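The Last Showing of Sturkell

The movie was called Sturkell, and for eleven weeks I had been the only person in Tomance who was looking forward to it.

It was a family comedy, or it had been sold as one. A father leaves his three sons a mountain and they argue over who has to climb it. The poster had the mountain, the sons, a goat and the words "This August, Go Up." I ran the Borard, which is a theater with one screen, 500 seats and a balcony the fire marshal has asked me to think of as decoration. I had booked Sturkell for a full week on the strength of the goat.

The distributor was a company called Berchtold, and Berchtold had a policy. The picture would play in theaters and only in theaters. You would not find it on your television or on your phone or on the back of an airplane seat. I liked that. I had the letter framed and hung it by the popcorn machine, where it slowly turned the color of the popcorn.
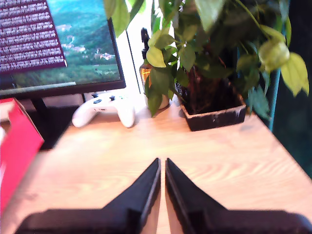
On opening night we sold 67 tickets. For the Borard this was a riot. I had to open the second register, and I had to find out where the second register was. People were dressed up, a little. A woman in the third row had brought her mother, who had brought a cushion, and the two of them were discussing whether the goat would die. The mother felt that in a comedy it could go either way.

The lights went down on time, give or take the bulb over the exit that never goes down, and the movie began, and it was terrible.

I don't say that lightly. I have shown a musical about zoning. But Sturkell had a sort of ambition to its badness, a feeling that large sums had been spent getting it that way. The sons looked older than the father. There was a wedding at the start and another wedding forty minutes later, and as far as I could tell it was the same couple. The mountain was a different mountain in every shot. When the goat finally came on, it was given a voice, and the voice was tired.

Nobody left. I stood at the back with my arms folded, in the way I think of as managerial, and waited for the first seat to bang up. In the third row the cushion changed hands.

At the halfway mark the youngest son sang a song to the mountain, and the mountain joined in for the chorus. A man on the aisle began to laugh and couldn't get himself stopped. It spread down the row, jumped a gap of empty seats and took hold on the other side. By the time the father came back from the dead to ask for his hat, I could hear people repeating the lines a half second after the actors, trying them on.
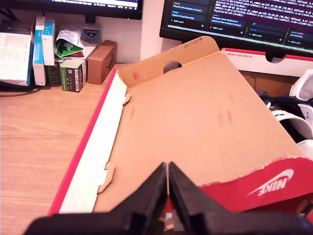
Does the goat die?
The goat inherits the mountain, and the last ten minutes are about its lawyer.

They asked me that at the register all week. I gave the same reply each time, and each time the person thought it over and bought a ticket.

The second night we had more people than the first, and some of them were the first night's people. The third night somebody brought a hat. By Friday there were hats all over the house, and when the father rose up out of the snow and put out his hand, the whole room took its hats off and offered them to him. I had to sit down in the ticket booth for a minute. I had waited 30 years for a crowd to love something in that building, and it had to be this.

I called Berchtold to ask for another week. The man who answered sounded as if he had been moved to a smaller desk that morning. He wanted to know why. I told him the audience was very engaged. He asked how the comedy was landing, and I told him all of it was landing, the comedy and also the avalanche. He was quiet, and then he asked whether I'd said avalanche.

"People stand up for it," I said.

He said he'd have to call me back.

What I wore to the final showing was a matter of some discussion at home, meaning with myself, in front of the closet. A manager shouldn't take sides. On the other hand, the middle son climbs the whole mountain in his dress clothes and bright new sneakers, complaining about his ankles, and by the end of that week a good half of the audience was coming as the middle son.

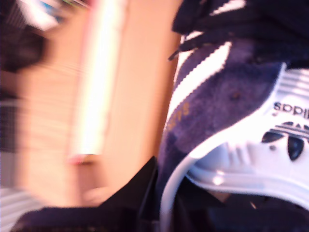

Suede, with a white stripe.

So I went as the middle son. I wore my one suit, from a funeral, and I complained about my ankles while tearing tickets. Nobody remarked on it except the woman with the mother, who said I was the wrong height.

Berchtold called back at six that evening, an hour before the doors. They were pulling the picture. It had done so poorly in every other town that they'd decided to put it on television after all, late, in the part of the night with the knives and the exercise bikes. I asked about the policy. He said the policy had been reviewed. I looked at my framed letter and it did seem to have lost a little more of its color.

I didn't tell the audience until the credits. They took it well. They booed Berchtold by name when it came up on the screen, and then they booed the caterer, and then they stayed in their seats and sang the mountain song again without the mountain, who had been carrying the low part.

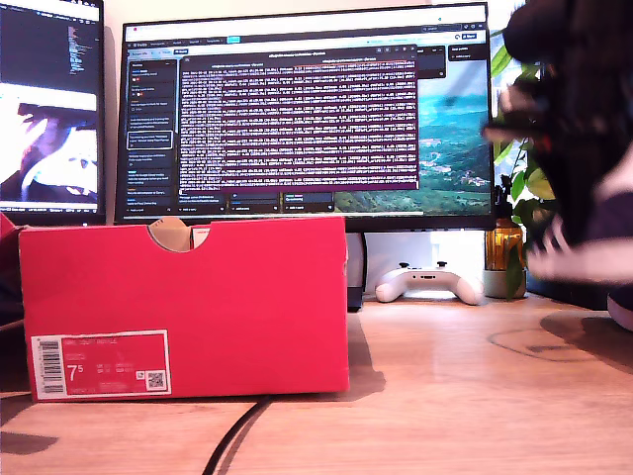 Size 7.5, red box.

It went out on television that winter at two in the morning. I stayed up for it, in the suit. I sat on my own couch with a bowl of my own popcorn and I watched it from the first wedding to the lawyer, and I didn't laugh once. It was just a bad movie about a goat.

When the father asked for his hat I gave it to him anyway. Then the phone rang, at that hour, and it was the mother with the cushion, wanting to know if I had the sound up.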